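Date of inspection: 2021-11-23
Premises: Windero Police Station, custody suite and property store
Form 751, Custody and Evidence Safety Checklist

This checklist is completed by the inspecting officer in the presence of the shift supervisor. Each item is marked Met, Partly Met or Not Met. Comments are required for any item not marked Met.

## Part A. Holding cells

- [x] Cell doors lock and release from both control points. **Met**
- [x] Call buttons sound at the custody desk. **Met**
- [ ] No fixture in any cell can be used as a tie point. **Partly Met**

 *Comment:* The vent cover in Cell 12 has a raised lip on its lower edge. The cell is to stay out of use until the cover is replaced. The same fault was recorded in September and marked as repaired.

- [x] Blankets and mattresses are free of tears. **Met**
- [ ] Visits to detained persons are logged at the time they are made. **Not Met**

 *Comment:* Four entries on the night sheet were written in one hand with the same start time. The shift supervisor has been directed to submit a written account to the Jerkano divisional office. 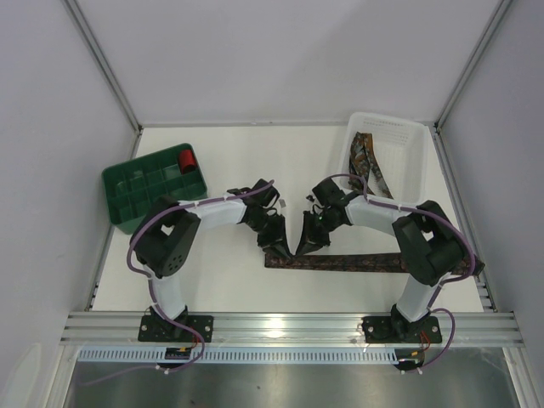

**Category: Property and Evidence**

## Part B. Receipt and storage

- [x] The store is locked when unattended and the key register is current. **Met**
- [x] Cash is counted by two officers and sealed in their presence. **Met**
- [ ] Seized knives are held in rigid tubes. **Partly Met**

 *Comment:* Two kitchen knives from the Navarro Street robbery case were found in paper envelopes. The blade of one had come through the paper. Both were repacked during the inspection and the case record was amended.

- [ ] Firearms are checked as unloaded and tagged before they are placed on the rack. **Partly Met**

 *Comment:* All firearms were safe. One tag lacked the name of the officer who made the check.

- [x] Drug exhibits are weighed on entry and again on release to the laboratory. **Met**

 *Comment:* The scale was tested with the 100 gram check weight and read 100 grams.

- [ ] Items belonging to released persons are returned or written to within the set period. **Not Met**

 *Comment:* Several bags remain on the lower shelf with no letter on file. The station is to send notices by registered mail and keep the receipts.
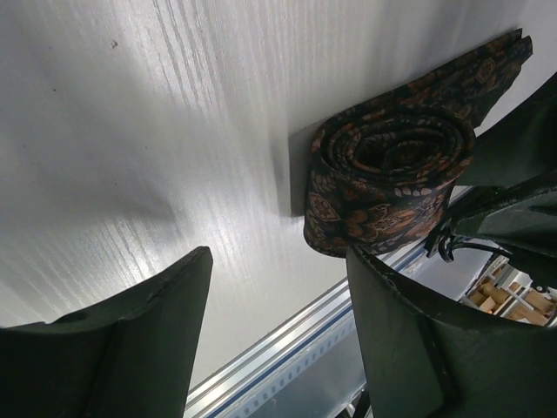
Ekden asked whether property seized from a person who was never charged must also wait for a registered letter, as "some of these people come to the front desk every week." The inspecting officer's answer is that it need not. Such property may be handed over at the desk on proof of identity, with a signature in the property book.

## Part C. Staff safety

- [x] Gloves and face shields are stocked at the search area. **Met**
- [x] The first aid box is sealed and in date. **Met**
- [ ] The personal alarm of each custody officer has been tested this shift. **Partly Met**

 *Comment:* One alarm failed to sound in the rear corridor. It has been withdrawn and a spare issued.

- [x] The fire exit to the vehicle yard opens fully. **Met**

## Result

The custody suite may continue to operate, with Cell 12 closed. Items marked Not Met must be corrected before the next inspection, and the station's written response is to be attached to this form.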